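The jar cost 363 dollars and Kiros Gebru had not paid for it, which was the only reason he agreed to put any of it on his head.

His sister had left it on the bathroom shelf with a note. Stakalus Scalp Ritual, six minutes, rinse cool. She sold the stuff now, out of a salon in Drurberg, and wanted a testimonial by October.

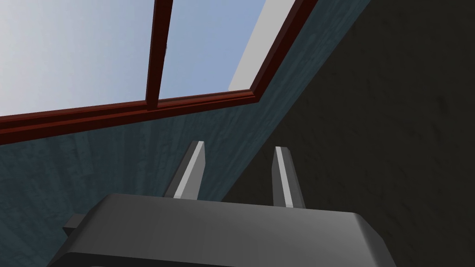
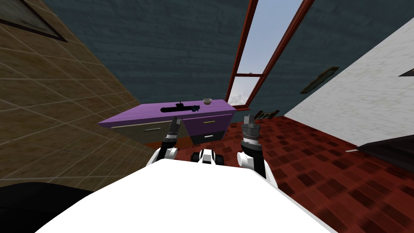
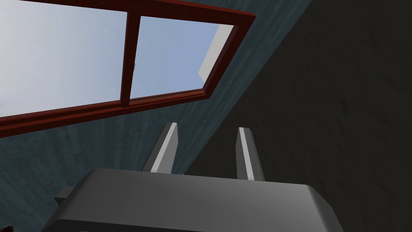

Rendered views; the last looks up at the skylight.

He read the label twice. River clay, it said, and the oil of a seed he had never heard of, and then a good many words in grey type too small for a man of his age.

"What does it do?" he asked her over the phone.

"It wakes the follicles."

"Mine aren't asleep. They've left."

"Negussie used it and he's got a fringe."

"Negussie always had a fringe. Look at the wedding photos."

She breathed out through her nose. Behind her a dryer was going, and somebody laughed at something on the radio.

"There are 3,679 reviews," she said.

"Who wrote them?"

"People, Kiros. People with hair."

He put it on anyway. It was the colour of wet cement and smelled of pepper and, faintly, of a paddling pool. He sat on the edge of the tub and watched the clock. At four minutes his scalp began to tingle. The note hadn't mentioned tingling, so he rang back.

"That's it working," she said.

"That's what they said about the Mekadach shampoo."

"You never finished the Mekadach."

"I came out in spots."

He rinsed early, towelled off and leaned in close to the mirror. Same forehead, a bit pinker. He turned his head to the left, then to the right, and then, after checking that the door was shut, he tilted it down to see the top.

There was one hair there he didn't remember. He pulled at it gently. It was the cat's.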